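Hay fever remedies: your questions

Does local honey help?
We doubt it. Bees mostly collect heavy flower pollen, and the stuff making you sneeze in spring is usually grass or tree pollen carried on the wind. Enjoy it on toast.

Are the $47 nasal filters worth buying?
Some members like them. We've seen no decent trial, only testimonials from the people selling them.

"100 per cent natural" must mean safe, though?
No. So is ragweed. Ask your pharmacist before mixing anything herbal with other medicines - and that includes teas.

How long should I give a steroid spray?
Up to two weeks of daily use. Plenty of people quit after a day or two and decide it's useless.

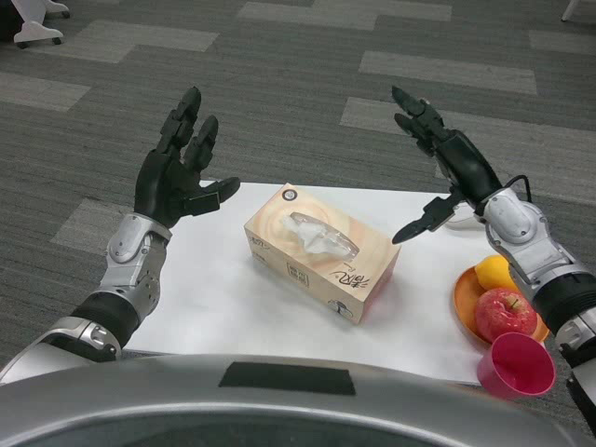

Cisside Allergy Support Group
Questions to Gunhild Gunnlaugsson, mornings only.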